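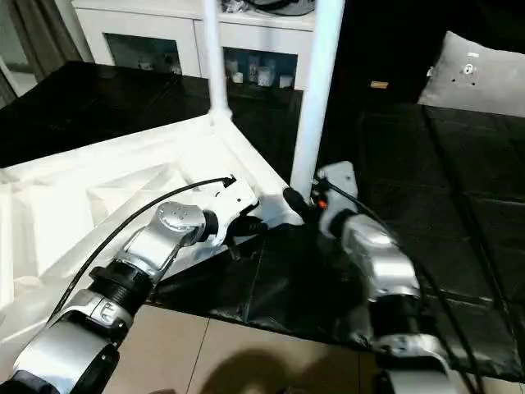 ## 4. Teaching a two-arm task by remote control

This section covers recording demonstrations with the Lusdale leader handles. It assumes both arms are mounted, powered and on speaking terms with the control box. If they aren't, go back to section 3.

The worked task is handling a white stand with two upright poles on a flat base. It was picked for being dull. Dull tasks teach well.

### 4.1 Before you record

1. Clear the reach of both arms. Include your coffee.
2. Lay a plastic sheet under the stand. Wrinkles are fine - the arms don't care, and neither will the floor.
3. Trace each gripper cable back along its arm by hand. It should have enough slack for the wrist to turn both ways.
4. Open a new session in Goro and give it a name you will recognize in August. "test_final_2" is not such a name.

> **Caution:** Keep hands and sleeves out of the workspace whenever the handles are live. The arms follow the handles, including when you use one to scratch your nose.

### 4.2 Recording

1. Hold both handles level and squeeze the triggers together. The arms will match your pose at low speed.
2. Bring the left gripper in toward the base of the stand. Stop short of contact.
3. Bring the right gripper up beside the thicker pole, fingers open.
4. Press the foot pedal once to start recording.
5. Close on the pole, steady the base with the left arm, and carry out the task at an even pace. Think of someone moving a full fish tank.
6. Open both grippers, back away, and press the pedal again.
7. Mark the take Keep or Drop right away. Your memory of it will only get kinder.

Takes longer than 42 seconds are split in two by Goro, usually at the worst possible moment.

**Note:** A fumble you recover from is worth keeping. A fumble you swear at is also worth keeping, as no sound is recorded.

### 4.3 How many takes

Plan on 100 kept takes for a task like this one. Move the stand a little between takes, and turn it now and then. After 24 in a row, swap operators or take a break - tired people teach tired habits, and the robot will learn those first.

### 4.4 If an arm stops following

- Release both triggers, wait for the arm to settle, then squeeze again.
- If it still won't follow, reseat the connector on top of the gripper with the power off.
- If Goro reports a joint limit, steer back the way you came. Pushing harder on the handle has no effect except on the handle.

Replacement handles are listed in section 9.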